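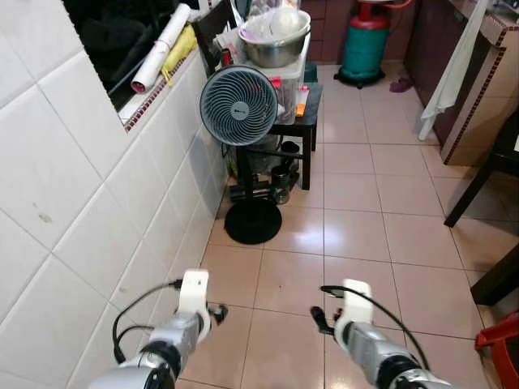
Kitchens & Storage – list archive

Subject: Re: corner next to the gas cylinder, where does it all go
From: Ruth Rengifo
To: kitchen-storage list
22nd November

Svatopluk, quick one before I go out, sorry for the fragments. Your message first so people have it in front of them:

> Svatopluk Vaněk wrote:
>
> Hello all. We've been in the flat on Skismont since October and
> the kitchen is fine on the cabinet side, dark brown, plenty of
> room. The other side is the trouble. White tile wall, nothing
> fixed to it, and everything that has no home ends up over there.
> The stool with the plastic box on it, the big steel bowl on top
> of the box, the fan, the stuff on the floor under the stool. Then
> the gas cylinder at the back wall.
>
> Three questions.
>
> First, shelves. I have my eye on a narrow unit from Pitico, 26 cm
> deep. Would you drill into big glossy tiles or go freestanding?
> The landlord hasn't said no but he hasn't said yes.
>
> Second, the opening in the wall. It has a nice little tiled sill
> and it has turned into a dumping place. Black fabric, a rolled
> sheet, a yellow cloth. Can it be used for something?
>
> Third, the fan. Where do people put a fan when it's not summer?
>
> Thanks, Svatopluk

OK so in order, more or less.

Shelves. Freestanding, no question. I drilled into tiles like that in my old place, cracked 2 and paid for them when I moved out. The seller here was Grulletti and they no longer made the color, so I paid for a whole box. 26 cm is plenty for what you have. Measure the box first though, the long way and the short way, with the lid on. And measure the bowl. A big steel bowl like that is wider than you think and it will hang over the front of a narrow shelf and you'll knock it off every time you walk past. My Karaca one lives on the very bottom shelf for that reason. Or up on top of the cabinets if you have the gap, you didn't say.

The bowl on the box on the stool has to go, sorry! You can't get to the box without moving the bowl, so you never open the box, so you've forgotten what's in it. Empty it onto the table one evening. I bet half of it belongs in the cabinets. The bag in the bowl – is that a bag of bags? If yes hang it on a hook inside a cabinet door and you have your bowl back.

Then the stool is free to be a stool. Or put it somewhere else in the flat. You've got a black chair behind it as well and I can't believe anyone ever gets to sit in that.

Floor under the stool. Get everything out, wipe, put back only what really lives on a floor. The dark containers can go on the bottom shelf. The black canister too, it looks like something you would want to be able to reach. I'd keep the cable off the floor completely, wrap it and tie it, and the same with the fan cord.

Opening. I'd use it, yes, but for light things that you don't need daily. Take the black fabric out and fold it, it takes up more space as a heap. Two low baskets side by side if it's deep enough. The rolled sheet should be in a wardrobe, standing up, it'll get greasy in a kitchen. And leave the sill bare! It's pretty, that strip of reddish brown tile, and it's wasted under a cloth. Put up a small rail for the yellow one.

Fan. Take the head off the pole if yours comes apart, not all do. Mine goes in a pillowcase on top of the wardrobe and the pole and base go behind the door. Wash the grille before you put it away, kitchen fans get that sticky dust and by spring it's like glue.

Gas cylinder. You didn't ask but I'd leave it clear on all sides, no shelf in front, no baskets, nothing hung on the hose. It's on wheels so don't box it in, you want to be able to roll it out when you change it. If the unit ends up to long for the wall, get the shorter one.

Oh and there's a slipper by the cabinets, pink, in case somebody is hopping around looking for it.

The brownish spot low down on the wall, try baking soda paste and a soft cloth before anything stronger. No scourer on glossy tiles, it dulls them and you can't undo it.

Does anyone else have the Pitico unit? I'd like to know if the bottom shelf sags, the one I saw in the store had 3 shelves and teh lowest looked thin.

Have to run. Send the measurements when you have them.

Ruth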